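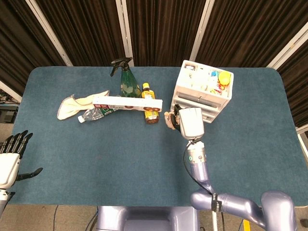
Felt table mat with drawer organizer, spray bottle and cloth.

Table mats and drawer organizers: frequently asked questions

What is the mat made of?
The Clirkotby mat is a needle-punched polyester felt, 2 mm thick, with rounded corners. The surface is slightly fuzzy when new. Light pilling in the first weeks is normal and can be taken off with a lint roller.

Which table sizes does it fit?
The standard mat is 173 cm long and is intended for rectangular tables. It may be trimmed with a rotary cutter against a steel rule. Trimmed mats cannot be returned.

How should spills be handled?
Blot with a dry cloth, then with a damp one. Do not rub. For oily marks, spray a diluted neutral detergent onto the cloth and work from the outside of the mark inward. Bleach will lighten the teal-blue mat.

Can the mat be machine washed?
No. Agitation distorts the felt and the corners will not lie flat again. Hand wash at 40 °C or below, press out the water, dry flat.

Can I leave bottles standing on it?
Yes, if the base is clean and the cap is closed. Oil and syrup bottles tend to leave a ring. Glass bottles should stand toward the back of the table, and tall spray bottles should have the nozzle turned away from food packaging. Empty water bottles roll easily on a bare tabletop and somewhat less on felt.

Is the mat heat resistant?
It is not a trivet. Use a separate pad under pans and kettles.

What goes in the open top of the organizer?
Small items in daily use: lids, packets, clips. The shallow drawers below are better for flat things such as labels, spare cloths and batteries. Load the bottom drawer first – a full top drawer on an empty unit will tip it forward when opened.

Do Wallner drawers fit the Bremitz frame?
No. The runners are spaced differently. Replacement drawers are sold singly; see the parts list.

My mat arrived with fold lines. Is this a defect?
No. Lay it face down overnight with books on the creases. If lines are still visible after two days, write to Anju Kushwaha at the Zirlow service desk and attach a photo of the whole mat.

Who handles orders for schools and offices?
Sixten Hovland. Orders over 200 mats are quoted separately. The revised price list applies from April.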